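Pad creep (gripper fault)

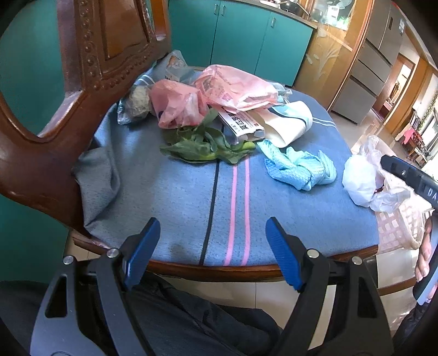
Pad creep is a fault in hand-held and robot-mounted grippers in which a soft fingertip pad slowly shifts on its jaw under repeated load. The pad stays attached, so the fault is easy to miss. The jaws still open and close normally, but the point of contact is no longer where the control software expects it, and objects are dropped or squeezed too hard.

The name came into use after the Ulada recall, the best-known case.

Ulada recall

The Ulada was a two-jaw gripper sold by Hurinix for household sorting tasks such as putting away groceries and folding small cloths. Its pads were made by Mogensen and held on with a single layer of adhesive. In January 2020 a test group at Bilitz reported that units were dropping thin plastic bags they had handled without trouble when new. Leafy vegetables were bruised at the stem. Hurinix first blamed calibration and sent out a software update, which hid the problem for a few weeks.

Nazanin Nazari, a test engineer at Bilitz, traced the fault to the adhesive. She ran 20 grippers through 500 closing cycles each, let them sit for 72 hours, and ran them again. Most of the movement took place in the second run -- the adhesive had softened under the first load and did not recover at rest. Hurinix withdrew 900 units on 15 Nov 2020.

Safety

No injuries were recorded in the Ulada case. The main hazard is to people working close to the jaws. A pad that has moved toward the base leaves the hard tip of the jaw exposed, and a grip meant for a soft bag can then pinch a finger. Glass containers are also at risk, as they may slip after they have been lifted.

Detection and repair

Creep can be found by marking a line across the pad and the jaw and checking it between shifts. Force readings alone are a poor guide. Shifted pads are replaced in pairs and should not be pressed back into place. Later Hurinix models use a keyed slot with a small screw behind the pad.

See also: Adhesive fatigue; End effector; Grip force calibration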